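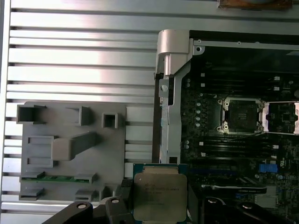

Figure 1. Gray plastic tray on ribbed aluminum.

Section 2: Installing Kivito and sharing your first folder

Kivito turns a retired desktop computer into a file server for a home or small office. Before you start, finish any hardware work and close the case. You need a keyboard and a monitor for steps 1 to 7. After that, you can do everything from another computer on the same network.

CAUTION: Installation erases the system drive. Copy anything you want to keep to another computer first.

1. Download the installer. The file is 635 MB.

2. Write the installer to an empty USB stick using the Hayes disk writer or a similar program. Dragging the file onto the stick will not make it bootable.

3. Plug the stick into a port on the back of the computer and connect a network cable. Wi-Fi is not supported during installation.

4. Turn the computer on and open the boot menu. The key is usually F8, F11 or F12. Choose the USB stick.

5. Select your language and keyboard layout.

6. Choose the system drive. Check the size shown next to each drive before you press Enter. If two drives are the same size, go back and unplug the one you plan to use for storage.

7. Enter a name for the server, such as Curnside, and an administrator password. The name can contain letters, numbers and hyphens. Spaces are not allowed.

Note: On our oldest test computer the installation took 33 minutes. The progress bar may stop moving while packages are being unpacked. Do not turn off the power.

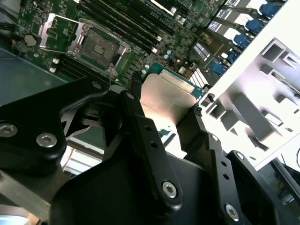 Photo: Kamonchanok Ongart

When the installation is complete, remove the USB stick and let the computer restart. The monitor will show an address beginning with http. Write it down.

Adding a storage drive

8. On another computer, type the address into a web browser and sign in as administrator.

9. Open Storage and click Add Drive. A new drive must be formatted before it can be used.

10. Choose Single or Mirror. Mirror keeps the same files on two drives and gives you the space of one.

CAUTION: A mirror is not a backup. A file deleted from one drive is deleted from both. See Section 5 for scheduled backups.

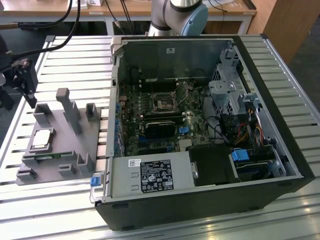
Sharing a folder

11. Open Folders and click New. Type a name and pick the drive where the folder will be stored.

12. Open People and add an account for each person who will use the folder.

13. Return to the folder and set access for each account: None, Read, or Read and Write. New accounts start at None.

14. In Windows, open File Explorer and type two backslashes followed by the server name. On a Mac, choose Go, then Connect to Server.

If the server does not show up, try its address in place of its name. Some Arnel routers block name lookups between wired and wireless devices, and the setting to change is called Local Discovery. If sign-in fails with error 153, the clocks on the two computers do not match. Open System, then Time, and click Sync Now.

Last revised Wednesday, July 28, 2021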